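Columns > Food & Home > Opinion

Let people bring the bad potato salad

by Savvas Mitsotakis-Vlachou

234 shares | 33 comments

My building has a potluck every November, down in the room by the mailboxes, and this year the sign-up sheet came with rules. Typed ones! You had to put down your dish, your ingredients, how many it would serve, and whether it was "homemade or equivalent." I've been chewing on that last bit for weeks.

I get where it comes from. Last year we had four pans of baked ziti and one bag of chips, and a couple of people went home grumpy. Somebody decided the answer was planning, and planning turned into a spreadsheet, and the spreadsheet grew a column for "presentation." So now the woman on two who always brings a tub of supermarket potato salad with the sticker still on it has quietly not signed up. I asked her in the elevator. She said she was busy that night. She was in her slippers when she said it, and I didn't believe her one bit.

My view, and I'll argue it with anyone, is that a potluck is supposed to be a little bit bad. If I want a good meal I can walk over to Gkikas and get the lamb. It costs me, I eat it, I'm happy, I go home without knowing one more thing about anybody. The potluck is where I found out that the quiet guy across the hall grew up over a bakery and can't stand bread. It's where I learned the couple upstairs fight about salt. You don't get that from a well-balanced table. You get it from standing next to a stranger, both of you looking at a casserole, trying to work out what's in it.

My friend Polyxeni Dimitriou thinks I'm romantic about this (she uses a shorter word). She runs the kitchen for a summer camp, feeds 400 kids at a sitting, and she'll tell you that when you leave food to chance, the person who gets hurt is the one with the allergy, or the one who doesn't eat pork and ends up with a roll and a sad face. She's right about that. Put labels on things. I'm all for labels! Write "nuts" on an index card in big letters and stick it in front of the dish. That takes ten seconds and it doesn't tell anyone their dish isn't good enough.

What bugs me is the other stuff, the part where we started grading each other. I blame phones a little, though I blame phones for most things. Once people began taking pictures of the table, the table had to look like something. I saw a neighbor move a foil tray out of the way to get a nicer shot of her own tart — a lovely tart, I had seconds — and the foil tray never really made it back. It sat over by the coats. I ate from it out of loyalty. Rice and peas, a touch dry, perfectly fine.

My mother would have had a fit. She cooked for every church supper we ever went to, and her rule was that you took a spoonful of everything, and you took a bigger spoonful of whatever was going slowest. She'd stand behind me and push my elbow. I ate a lot of gray green beans that way. I also got told by a lot of old ladies that I was a fine boy, and some of those ladies came to her funeral and told me stories about her that I'd never heard.

You learn how to share food long before you learn how to cook it, when you think about it. Any little kid with a play kitchen will hand you a pepper and wait.

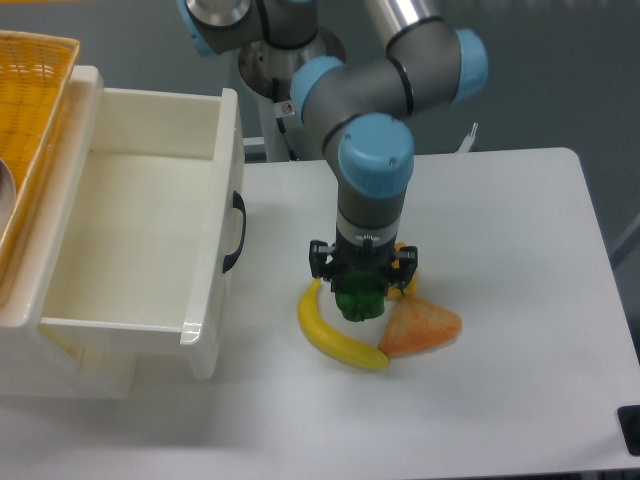 And what do you do? You take it and make the chewing noises and say it's delicious. You'd have to be a monster to ask a three-year-old whether it was homemade or equivalent. Somewhere between three and forty we stop making the chewing noises for each other, and I think that's a shame.

I should own up to something. I'm a decent cook and I like being praised for it, so the new rules suit me fine. I had a whole plan for a big dish of stuffed cabbage, two kinds, with the lemon sauce. I'd have stood near it all night pretending not to watch. So part of what I'm arguing against is me.

Anyway, I went back down to the mailboxes and crossed out my cabbage. I wrote "chips, from the store, serves whoever." The next morning there was a new line under mine in blue pen, no apartment number, that said "dip." I have no idea who that is, and I'm looking forward to meeting them.

As for the woman on two, I'm going to knock on her door and tell her I need potato salad. I do need it, too. I like the supermarket kind, with the too-sweet dressing and the little flecks of something orange, and I've never managed to make it taste like that at home.

33 comments | Share this column

More in Food & Home
In defense of eating over the sink
The neighbor who borrowed my ladder
Why I gave up on matching plates
Soup for people who hate soup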